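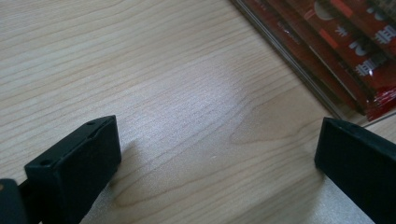

Moving the family recipes out of the tin

My grandmother kept her recipes in a cookie tin, and when she died the tin came to me. It sat on top of the refrigerator for four years. In April I finally started typing the cards up, and I'm far enough along now to write down how it's going.

The cards are a mix. Some are proper index cards with a red line at the top. A lot of them are the backs of envelopes, bank slips, and pages from a feed store calendar. She wrote in pencil when she was trying something and in pen once she had decided it was good, so the pen cards are the ones we all remember eating. The pencil ones are mostly cakes.

I thought I'd photograph everything and be done in an afternoon. That didn't work for me. The pencil is faint, and a photo of faint pencil is even harder to read. I also found that I never opened the photos again after taking them. So I type. One card, one text file, named after whatever she called the dish. If she gave two names I use the first one.

Reading her amounts

She did not use standard measures much. There's a "blue cup" in a lot of the baking. My aunt still has the blue cup, and she filled it with water and weighed it for me, and it holds a bit less than a regular measuring cup. I've kept "blue cup" in the typed version and put the grams in brackets after it.

Oven temperatures are worse. Most cards say "hot" or "not too hot." One says "like for bread," and there is no card for bread. I've been baking my way through the ones I care about and writing in what worked. So far hot means 425 and not too hot means 350, except for the plum cake, where not too hot burned the bottom and I had to go down to 325 and move the rack up.

The Charbonneau cards

A bundle of the cards isn't in her handwriting. They're signed Charbonneau at the bottom, last name only, and they're all pickles and relishes. My mother thinks this was a neighbor from before she was born. My uncle says it was a woman who rented the upstairs. The handwriting is very upright and easy to read, and the amounts are exact, down to the teaspoon. I typed that whole bundle in one evening. If anyone reading this had family by that name who put mustard seed in everything, I'd like to hear from you.

I have not canned anything from those cards and don't plan to without checking them against current instructions. Some of the processing times look short to me. The refrigerator pickles are fine, and I've made the cucumber one twice. It has a lot of sugar.

What I do with the files

I wanted plain text so I'd never have to think about what program opens it. There's a copy on my laptop, one on a thumb drive in the desk, and one on my sister's computer. Vinzenz Tanner, who I used to work with, offered to make it into a small printed book with page numbers and an index. I said maybe when it's finished. He needs to know how many pages, and I can't tell him yet.

My sister wants the stories in too, the notes like "made for Easter, too dry" and "Ed had three pieces." I had been leaving those out. She's right, so I've gone back to the first cards and added them at the bottom of each file. It meant doing a good part of the work over.

Still to do: the soups, which are all on envelopes, and the Christmas cookies, which are stuck together at one corner with something that was probably molasses. I've had them under a heavy book. Somebody suggested the freezer, and I may try that with one I have a duplicate of.

The plum cake is typed up with my corrections. If you're family and want it, email me and I'll send the file.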